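**Notebook, November, start 07:40**

Execution log for the Zawadzka spread rule, paper account, Urkex feed. Long leg is Fotero, short leg is Jomier, both sized to equal cash value at entry. Rule unchanged since the last entry: open when the spread is two standard deviations from its 20-day mean, close at the mean, stop at three.

Signals this month: 8. Trades opened: 4. The other four were missed because the order script waits for both quotes to refresh within the same second, and Jomier is too thin before ten for that to happen often. All four missed signals came in the first half hour. Three of them would have closed at the mean by lunch. The fourth would have stopped out. 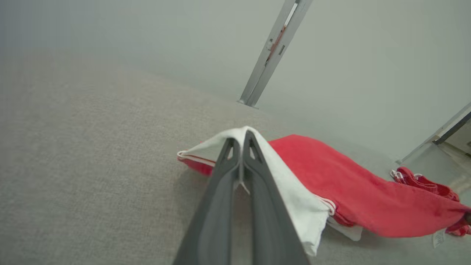
Leg timing is the weak point. On the opened trades Fotero filled at once and Jomier trailed, and in the second trade the spread had already moved a third of the way back by the time the short leg was on. What I want at entry is both sides closing on the price together, like the two fingers on the edge of the white cloth, and at present one side arrives and waits. Options: work the Jomier order first as a limit and send Fotero at market on the fill, or split both into smaller clips. First option is simpler to code. Risk is a partial fill on Jomier leaving an odd size to match.

Stop level: leave alone. Two of the four trades went past 2.5 and came back. Tightening would have turned both into losses, but that is far too few trades to set anything by.

Costs were booked at the flat rate in the config, which is too kind to the short side. Borrow on Jomier isn't in there at all. Need to add it as a daily charge and rerun the backtest before comparing with last quarter.

To do:

- limit-first entry on Jomier, cancel after 8 seconds unfilled
- log quote age for each leg at signal time
- borrow charge into config
- check whether the 20-day mean is including the half session (I think it is)

Script stopped 16:35, no open positions.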